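Magazine cover

The cover of a magazine is the outer sheet of paper wrapped around its inside pages. It carries the title, the date or issue number, the price and, in most cases, a picture and a number of short lines about what is inside. It is made up of four sides, known in the trade as the front cover, the inside front cover, the inside back cover and the back cover. The last three are usually sold to advertisers, and the back cover is normally the dearest of them.

History

Early magazines had no cover in the present sense. The first page held the title in large type with the text starting directly underneath, much as in a newspaper. Where a separate wrapper was used, it was of cheap coloured paper and was often thrown away when a year's issues were bound into a book. For this reason many library sets of older titles lack their covers altogether.

Pictorial covers became common in the nineteenth century. At first the same drawing was used for every issue, with only the date changed. Cheaper colour printing later made it possible to have a new picture each time, and publishers found that this helped sales at railway stations and street stands. By the middle of the twentieth century photographs had taken over from drawings on most general titles, although children's papers and some literary magazines kept to drawn covers.

Parts of the front cover 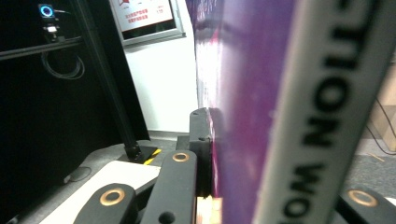
The title, set in the same lettering from one issue to the next, is called the masthead in everyday use, though some printers prefer "nameplate" and keep "masthead" for the list of staff inside. It is placed at the top so that it can still be seen when copies overlap on a rack. A well-known title may let the main picture cover part of its lettering.

The short lines of text are called cover lines or sell lines. One is generally larger than the others and refers to the main article. Weekly titles tend to carry more of them than monthly ones. In Britain the barcode is most often found in a lower corner, with the price beside it. Copies sent to subscribers sometimes have a plainer design with fewer cover lines.

Spine

The form of the spine depends on the binding. Thin magazines are folded and stapled through the middle, a method called saddle stitching, and have no flat spine to print on. Thicker ones are glued along a square back, which leaves room for the title, issue number and month. In English-language publishing the spine text normally runs from top to bottom. In French and German publishing it has more often run from bottom to top. Chinese and Japanese titles may set the characters upright, one below another.

Some publishers print part of a larger picture on each spine, so that a full year standing on a shelf makes up the whole.

Paper and finish

Covers are usually printed on heavier paper than the inside pages. When the same paper is used throughout, the magazine is said to be self-covered. The surface may be varnished or covered with a thin plastic film, in either gloss or matt. Gloss film gives stronger colour but shows finger marks. Matt film looks softer and scuffs more easily, especially over dark blues, purples and blacks. A heavily inked dark cover may crack to white along the fold if the paper is creased against the grain.
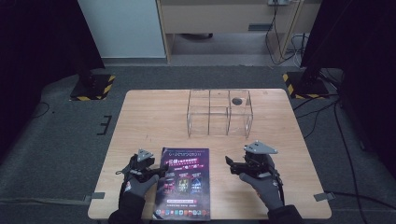 Collecting and care

Covers are collected both as complete magazines and as single sheets taken from damaged copies. Condition has a large effect on price. Address labels, rusted staples, sun fading and missing corners all lower it. Collectors commonly keep issues flat or upright in acid-free boxes, away from daylight. Sticky tape should not be used for repairs, as it turns yellow and stains the paper.

The Olatunji Collection in Kirnstead holds 308 bound volumes of general and hobby magazines, 26 of which keep all their original covers. A smaller group of loose covers is held at Hurnholm and can be seen by appointment, except in August.

See also

Bookbinding
Dust jacket
Newspaper front page
Saddle stitching

This page was last changed on Jul 25, 2022.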